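# Folding T-shirts on a padded ottoman instead of a table?

**Posted by prirkaswood_jen, 26 Nov 2021**

We moved into a smaller unit in September and lost the laundry bench in the process. The only flat surface left that's big enough for folding is the ottoman in the front room. It's a padded one, grey fabric, rounded corners, sits about knee height. I've been using it for the washing for a couple of months and my folding has gone downhill.

The trouble is mostly with T-shirts and the cotton hand towels. On the old bench I could lay a shirt down, run my hand across it once and it was flat. On the ottoman the fabric grabs. If I smooth the left side the right side bunches up, and when I pull the right side out the hem comes with it. By the time I've made the last fold there's a crease running diagonally across the front. Jeans and bath towels are fine.

I have four people's washing to do and not much space to store it, so the shirts need to come out the same width or they don't fit the drawer. The drawer is 30 cm deep front to back, if that helps.

Things I've tried:

- folding on the bed (too low, and the doona is worse than the ottoman)
- the kitchen counter (there's always something on it)
- ironing everything first (no)

Is there a way of doing this properly on a soft surface or do I need to buy a folding table? I'd like to avoid more furniture.

---

**Yu-na Ahn**

You can fold on a padded surface without any trouble once you stop smoothing the cloth with your palm. I worked in the back of a linen service for a long while and half of our sorting was done on padded tops. The method is a bit different from a hard bench.

On a hard bench the cloth slides and you push the wrinkles out to the edge. On upholstery the cloth sticks where you press it, so pushing just moves the wrinkle along in front of your hand. You need to lift and lay it down again.

Start by finding the shoulders. Don't try to flatten a shirt from the heap it lands in. Pick it up by both shoulder seams, give it one good shake, and lower it so the hem touches the ottoman first. Then bring the shoulders down away from you. Most of the wrinkles will be gone before it's all the way down.

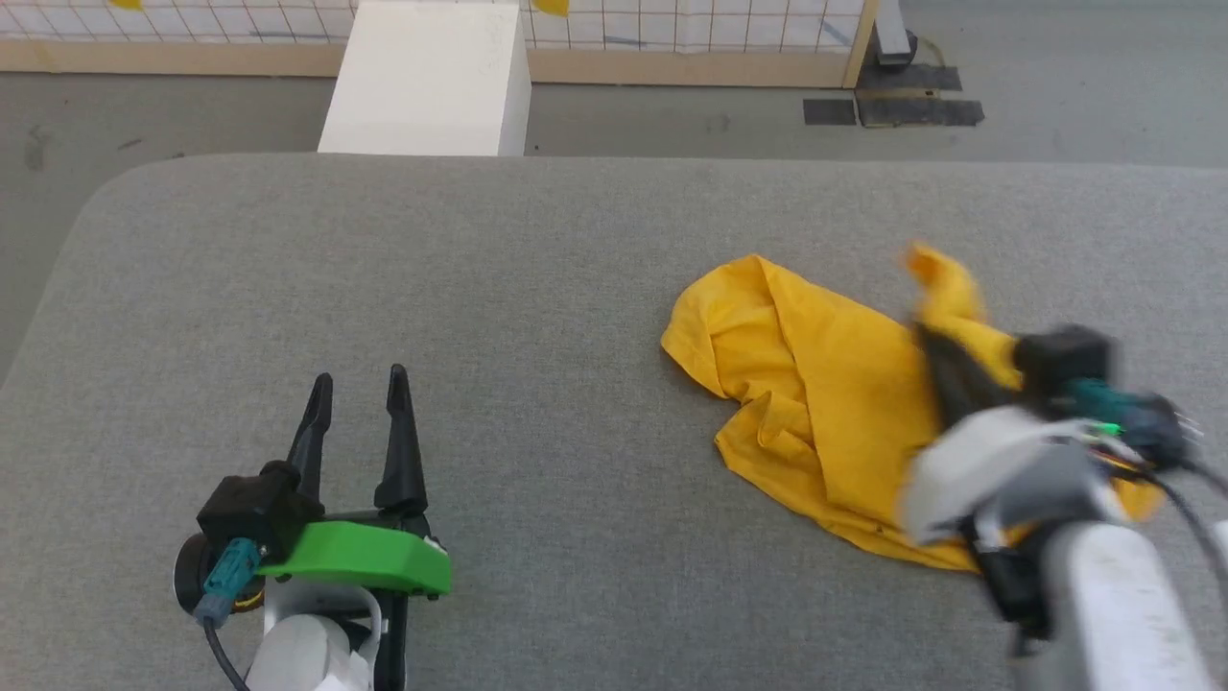
If one corner still has folds in it, hold the opposite side still with one hand and lift the bad corner clear of the fabric with the other. Pull it out lightly while it's up, then put it down. Lifting is the whole trick. If you drag it along the padding you'll be back where you started.

For the fold itself:

1. Shirt face down, neck away from you.
2. Fold one side in to the middle of the back, sleeve folded back on itself so it lies along the shirt.
3. Same on the other side. Check the width at the shoulder and at the hem before going on.
4. Pick up the hem with both hands, pinched near the outside edges, and fold it up to just short of the collar.
5. Fold in half again and turn it over.

To get the same width every time, cut a piece of stiff card to suit your drawer and lay it on the back of the shirt under the collar. Fold the sides over it and slide it out before you bring the hem up. A soft surface dips under your hands and the card stops the shirt from dipping with it. Ours were cut from old box lids and lasted for years.

For hand towels, fold them in the air. Hold two corners, bring them together, run your fingers down to the fold and only then put it on the ottoman. Small towels don't need a surface at all.

One more thing to look at is how dry the clothes are. Cotton that has come off the line stiff will hold a crease in the heap and you'll be fighting it whatever you fold on. Bring it in a little earlier if your weather lets you, and fold it the same day.

---

**clavlow_dad**

Just get a board. I've got an offcut of melamine shelf from when we did the pantry and it lives behind the couch. Put it on top of whatever you're using and you've got a bench. Took me no time. Mine is a bit too heavy if I'm being picky, so get a thin one, and sand the edges or it will snag the knits.

Before that I paid for one of those plastic flip folders. It works on shirts but the kids broke the hinge.

---

**moonbeam13**

Roll them? I stopped folding shirts ages ago and just roll everything. Stands up in the drawer fine. Doesn't matter if there's a crease, it falls out when you wear it.

Also if the ottoman is pale like ours, watch out with new coloured shirts. A red one left a mark on ours when it wasn't fully dry and it never came out.

---

**prirkaswood_jen**

Thanks all. I tried Yu-na's way tonight with a cereal box for the card and got through the whole basket. Laying the hem down first made the most difference. The cereal box is a bit floppy so I'll look for something stiffer.

I did try rolling but the older one has school polos and the collars go funny.

Might still ask at the hardware place for a thin board for sheets, which I can't do on the ottoman at all as they hang over every side. If anyone has a good way of doing a fitted sheet in a small room please add it below.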